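What I learned from a year of selling my own ad space

I took the network ads off my site in February last year and started selling the spots myself. A few readers have asked how it went, so I've written it up with the numbers I'm comfortable sharing.

For anyone new, the site is a collection of repair notes for older sewing machines. It gets about 3,000 visits a month. That is small by anyone's standards, and for a long time I assumed it was too small for a business to pay me directly. The network ads were easy. I pasted in some code and money turned up every so often. The trouble was that the ads were for loans and phone games, and on a slow connection they loaded before my own text did.

I had been thinking about dropping them for a while. What pushed me was an email from Palesa Dlamini, who runs a parts shop called Grotdale. She asked if she could put a banner on my page about bobbin cases. I had no price list, so I asked her what she thought it was worth. She wrote back with a figure that was more than the whole site had been earning in a month.

I said yes that afternoon and then worked out how to do it.

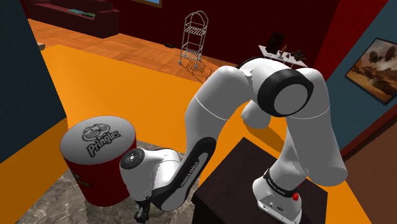
The technical side took one evening. A banner is a picture with a link on it, and my theme already had a widget for the sidebar. I put her banner on the bobbin case page and two related pages, marked it as an ad, and set a reminder for when it was due to come down. I still run it that way. There is software for managing direct ads, and I tried one called Hivalum for a fortnight, but with four advertisers I found I was spending more time in its settings than I would have spent changing the banners by hand.

Pricing was harder. I started with a flat monthly fee for the sidebar and a lower one for a spot at the foot of a post. I didn't charge by the click and I still don't. My readers mostly arrive with a machine in pieces on the kitchen table, and they aren't in a clicking mood. A flat fee meant that the advertiser knew the bill and I knew what was coming in.

I then wrote to businesses I already bought from. I kept the email short: who I was, what the site covered, how many visits it had, what the spot cost, and a link to the page. I attached a screenshot of my traffic figures so they didn't have to take my word for it. Most didn't reply. Fourie, who sell thread and needles, took a spot for three months and then renewed it. A cabinet maker took one month and didn't come back. He told me he'd had two enquiries and no sales, and I thought that was fair enough.

The mistake I made in this period was discounting too early. When somebody hesitated, I dropped the price in the next email. Pravesh Ngcobo, who sold print advertising for years before he retired, read a few of those emails for me and told me to offer a shorter run at the full price instead. I changed to that and it has worked better. People who wanted to test the water could do it for a month, and I didn't end up with everyone on a different rate.

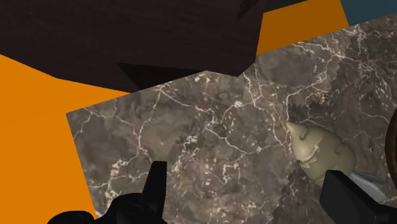 Martin

Now the money. Over the twelve months the direct ads brought in $1,197. The year before, the network paid me $166. I should say that the network figure was low partly because I only had ads on half the pages, and someone who had set them up with more care would have done better than I did. Even so, I doubt they would have made up the difference on my traffic.

Out of that $1,197 I paid for hosting with Cevgate and the domain renewal, and I put some aside for tax. There was enough left over to buy a second-hand overlocker, which I have been writing about lately and which has brought in some new readers.

It did cost me time. I'd put it at a couple of hours a month, mostly invoices and reminders. One advertiser paid six weeks late, and I now ask for payment before the banner goes up. Everyone has agreed to that without fuss, including the one who paid late.

I also lost an advertiser over something I wrote. I reviewed a brand of belt that kept slipping, and the shop that stocked it asked me to soften the wording. I didn't, and they left at the end of their month. I've since added a line to my rates page saying that advertising has no bearing on what I write. I should have had it there from the beginning.

A few practical things, in case you are thinking of trying it:

Put your rates on a page where people can find them. I had three enquiries in the first week after I did this, and one of them became a booking.

Label the ads. Mine say "Advertisement" in small grey capitals.

Check the links once a month. I had one going to a dead page for nearly three weeks before the advertiser noticed, and I gave them an extra month free.

Keep your image files small. One shop sent me a banner bigger than the rest of the page put together, and I had to shrink it before I could use it.

I started a newsletter at the same time and it has just gone past 700 subscribers. I haven't sold any space in it yet. Palesa has asked whether I will, and I've told her I'd like to try one sponsor line at the bottom of each issue over winter and see whether people unsubscribe. If you have done this with a list of a similar size, I'd be glad to know what you charged. Comments are open, or you can use the contact form.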